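Notes from a visit to a garage build, typed up the same night. The builder asks to go by Tostovness, the shop handle.

The gripper is version two. First one "chewed up everything", so the fingers got redrawn and the wrist got its own little camera. "I wanted to see what the hand sees. Should of done that first."
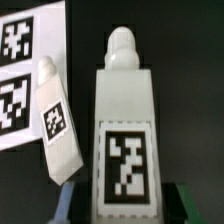 Markers came next. The arm's software, a homemade thing called Grunar, finds the square black and white patterns and works out angles from them. Tostovness printed 156 and cut them out with scissors at the kitchen table. You can still see the dashed cutting line around the one on the big white block. "Meant to trim those. Never did." Tilted blocks are the hard case, apparently. Two months on that alone.

So where does it get tight? Corners. "Out in the open, easy. Near an edge I slow everything way down."

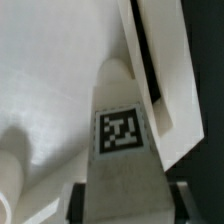 *Marked block between the black pads, slotted piece to the right.*

Money. The build is at 285 dollars, not counting the arm, which came secondhand from Erasden, the shared workshop across town. Most of it went to motors, then filament, then more motors. "I quit saving reciepts in November."

The bin is the current headache. Pale bin, pale parts, shadows everywhere. Grunar has 256 saved poses for it and Tostovness wants to throw out half and start over. "Lighting first. Then poses. Probably." 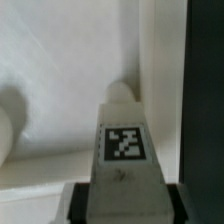 *Over the corner of the tray, close to the right wall.*

Next up is a softer fingertip, and a cable that doesn't snag. After that, back to Erasden to show the thing to the evening group, if it's ready by eight.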